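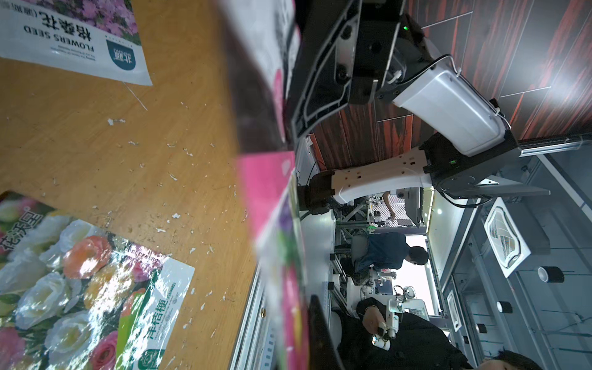 Wie lange halten sich Blumensamen im verschlossenen Tütchen?
Je nach Art zwischen einem Jahr und vielleicht fünf, und das Datum auf der Packung sagt darüber weniger, als man gern hätte.

Soweit die Kurzfassung zu der Anfrage, die neulich über die Liste kam:

> Von: Elsie Wainwright
> An: Saatgutliste
> Betreff: Sammelbestellung Sommerblumen
>
> Hallo zusammen,
> ich habe bei Astine 42 Tütchen bestellt, Rosen, Sonnenblumen, Lisianthus und dieses 格桑花, das meist als Cosmea übersetzt wird. Der Händler schreibt »Keimrate garantiert«. Wer möchte etwas abhaben? Und sät ihr die Rosen gleich oder erst im Frühjahr?
> Gruß, Elsie

Liebe Elsie,

bei »garantiert« werde ich misstrauisch. Garantiert von wem, und geprüft wann? Ich hatte vor zwei Jahren eine ähnliche Lieferung über Filiva, hübsch bedruckt, und habe pro Sorte zehn Korn auf feuchtes Küchenpapier gelegt. Bei der Cosmea kamen neun, beim Lisianthus (auf den Tüten 洋桔梗) zwei. Kann auch an mir gelegen haben, die feinen Körner trocknen schnell aus.

Mit den Rosen wäre ich noch vorsichtiger. Gefüllte Sorten fallen aus Samen selten so, wie sie vorn auf der Packung blühen – wenn es überhaupt Rosen sind. Bei mir wurde aus einer »Kletterrose« etwas Zweikeimblättriges, das bis heute keiner bestimmen konnte. Wer echte Rosensamen hat, muss sie kalt stellen, feuchter Sand, Kühlschrank, ab Dezember. Gleich säen würde ich sie jetzt im Juli jedenfalls nicht.

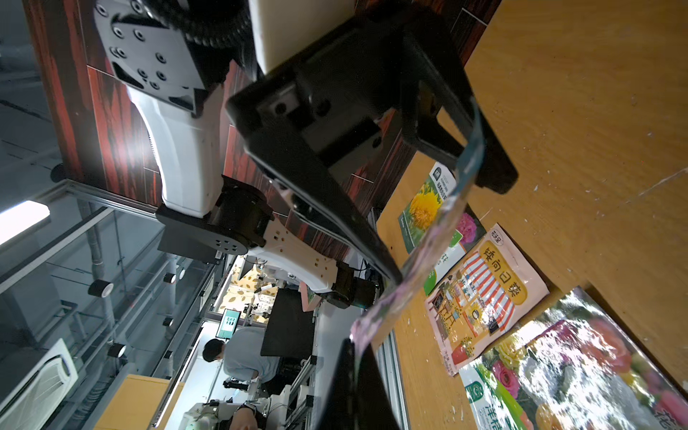

Zum Sortieren noch: Ich würde nach Art ordnen und die Farbe auf der Tüte ignorieren. Sonst liegt die Sonnenblume bei den gelben Rosen und keiner findet sie wieder. Deutsche Namen mit Bleistift auf einen Streifen Kreppband, denn auf der glänzenden Folie verwischt mir jeder Filzstift. Angebrochene Tütchen kommen bei mir in ein Schraubglas, kühl und dunkel.

Ich nehme gern zwei Tütchen Sonnenblumen und eines von der Cosmea. Lisianthus nur, wenn jemand vorher eine Keimprobe macht.

Durán, falls du mitliest: Hattest du nicht die Tabelle mit den Keimtemperaturen?

Gruß in die Runde
Henrike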